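Derow Plates: a two-arm dish racking dataset, with notes on the handover study

README last revised 24 October 2026

Hello, and thank you for taking a look at Derow Plates! This file comes with the download and is meant to be the first thing you read, though we know very well that most people open the data first and come back here when something looks odd. Either way is fine with us. We have tried to write down everything we would have wanted to know if we were picking this up cold, and that makes it a little long, so please feel free to skip around.

What this is

Derow Plates is a collection of 3143 teleoperated episodes of two small robot arms moving dinner plates from a countertop into a dish rack. It was recorded in our lab in Tultbridge as part of the Moreira project, which looks at how two arms can share a job that one arm finds awkward. Plates turned out to be a very good test for us. A plate lying flat on a hard counter gives a parallel gripper almost nothing to hold on to, and anybody who has tried to pick one up while wearing thick gloves will know the feeling.

The dataset was collected to answer one fairly narrow question: does a policy do better when it is told which arm is leading, or should it be left to work that out from the pictures? We call the labeled version of the method Alix, and the name shows up in a lot of the file names for that reason. You don't need to care about Alix at all to use the data. The lead labels live in their own file and can be ignored.

The workspace

Both arms are bolted to one aluminum rail along the front of a marble-patterned counter, with planked walls on the other three sides and the dish rack standing at the back right. We start most episodes with the plates spread over the counter, some of them overlapping, and we were deliberately untidy when laying them out.

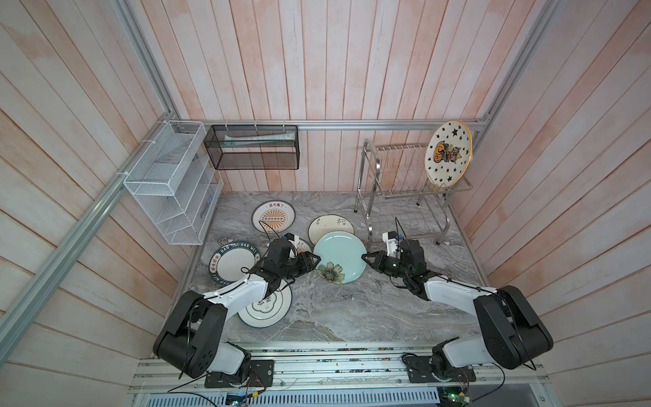 Workspace view: both grippers near the turquoise plate, with one starry plate upright in the rack.

The plates are an assorted bunch, and we are rather fond of them. Several have printed rims with Chinese characters, one is cream with small painted decorations, and one is white with black stars and a cartoon in the middle. We chose busy patterns on purpose, as our earlier plain white set had let the policies get away with learning very little about where a rim really ends. If you are training anything with a segmentation step in it, expect the sunburst plate to give you trouble. Our own segmenter liked to split it into a center and a rim and treat them as separate objects, and we spent far too long on that before we simply merged masks that shared a center.

Overlaps are the other thing to watch out for. When one plate leans on its neighbor, the lower one may shift as the upper one is taken away, so a position you saved at the beginning of an episode may no longer be any good by the middle. Please re-detect after every pick. We didn't in our first round of training, and it cost us most of a month.

How an episode goes

The operators worked from a short written guide, which we include in the docs folder in case you want to record more data in the same style. It leaves them a fair amount of freedom. They could pick the plates in any order, and they could use either arm to start. What the guide does ask for is that the two grippers come in from opposite sides whenever a plate is far enough from both walls to allow it.

Each episode is divided into stages, and every time step carries one stage label:

approach: one or both grippers are moving toward a chosen plate, and neither has closed.

brace: one gripper is set against a rim so the plate can't slide away while the other works its fingers under the opposite side. This is the stage the Alix labels care about most. The bracing arm is marked "follow" and the lifting arm "lead," even when the bracing arm got there first.

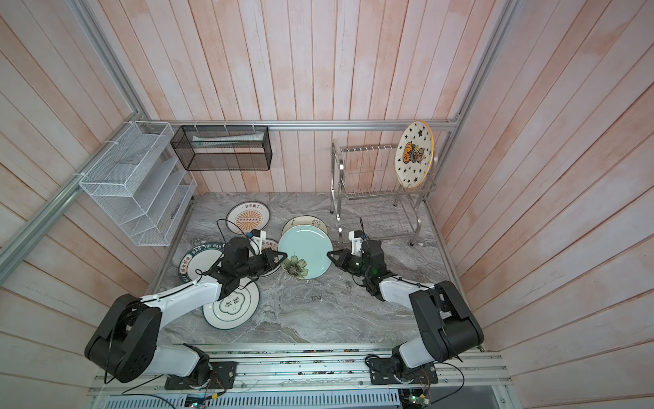
lift and turn: the plate comes off the counter and is brought upright. In a good many episodes the plate passes from one gripper to the other during this stage, and the lead label switches over at the moment the first gripper opens.

seat: the plate is set down between the wires and let go. We counted a plate as seated only if it stayed standing by itself after both grippers had backed off, and the label for that is in the outcomes file.

The stage labels were put on by hand after recording. Two people labeled every episode separately, and where they disagreed by more than a few time steps we sat down together and talked it through. The edge between "approach" and "brace" is still the softest one in the set. A gripper can hover next to a rim for quite a while, and from a fixed view it is very hard to say when it first touches. If your work depends on that exact moment, please use the joint torque channel to find it and treat our label as a starting point.

Cameras and channels

There is a fixed view of the whole counter and a wrist camera on each arm. All of the views share a clock. Alongside the video you will find joint positions, joint torques, gripper openings and the operator's commands, stored one folder per episode. The commands are the raw ones, before smoothing, and you will want to smooth them yourself if you train on them directly.

For the seating stage we would really encourage you to use the wrist views. The rack is made of thin shiny wire, and from the fixed view the slots blur into one another, particularly with a plate already standing in front of them. The wrist cameras get in close enough to tell the wires apart, and they also catch the other arm when it comes over to the rack, so a policy has a chance of learning to keep out of its way. 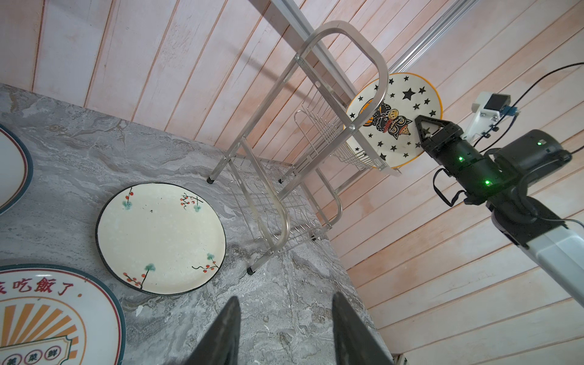 What we found

The short version is that the lead labels helped, and they helped mostly in one place. Policies trained with Alix labels were clearly better at the brace stage and at the handover that follows it. Without the labels, both arms tended to go for the lift at the same time, and the plate would get pushed back and forth across the counter until the episode timed out. We have quite a few recordings of this and they are painful to watch.

For seating, we saw no difference we would want to defend in front of a reviewer. Once a plate is upright and held firmly, the rest is mostly a matter of lining it up with the wires, and knowing which arm is in charge doesn't seem to add much. We had expected more there and we looked quite hard for it.

We trained each version with 3 random seeds. That isn't many, and we would be glad to see somebody with more computing time repeat the comparison. Everything you need for that is in the configs folder, with our exact training and test splits.

Known problems

The extra items on the walls, such as the mesh baskets, were not kept the same from session to session. They play no part in the task, but a policy can latch on to them. Cropping the fixed view down to the counter is an easy fix.

In 2 of the recording sessions the right wrist camera lags slightly behind the other channels. Those sessions are listed in the file called lag_notes, and we left them out of our own training.

All the episodes use the same counter and the same rack. We make no claim that a policy trained here will cope with your kitchen, or even with a rack whose wires are spaced differently. Ours did poorly the one time we swapped the rack.

Failed episodes are included and marked as failures. Please don't throw them away without a look! The recoveries in them were some of the most useful training material we had.

Using and sharing

You may use the data for research and teaching, and you may share changed versions as long as this file goes along with them. If you publish something, please cite it as "Derow Plates, Moreira project, Tultbridge" and give the revision date from the top of this page, so that readers can tell which set of labels you had.

We plan to put out corrected brace labels in December, together with a small tool for viewing the torque channel next to the video. If you run into a bad label before then, do send us the episode number and the time step through the issues page. We read all of them, and a one-line report is plenty.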